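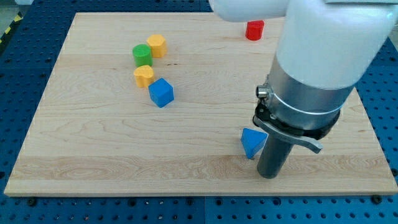
Áine Keane has spent most of her working life on how people recover speech after a stroke, and since January she has run the Tresell programme at the Ulo institute. A pale board with six small toy blocks on it sat over rows of dark holes while we talked. The programme has 31 staff and is funded by members' gifts and one grant.

"The gifts are smaller but they come without a form to fill in," she says. "Last year 223 people gave something. Most of them live within an hour of us."

Some of that money went on Vumach, a listening test that patients can take at home. The first trial had 60 places and 207 people asked to join. Keane would like to run it again - with evening sessions this time.

"People have jobs, or their daughter drives them and she has a job. We should have thought of that."

She gives an open talk in the Castaño room on February 19, 2022. Entry is free, and members can book two seats.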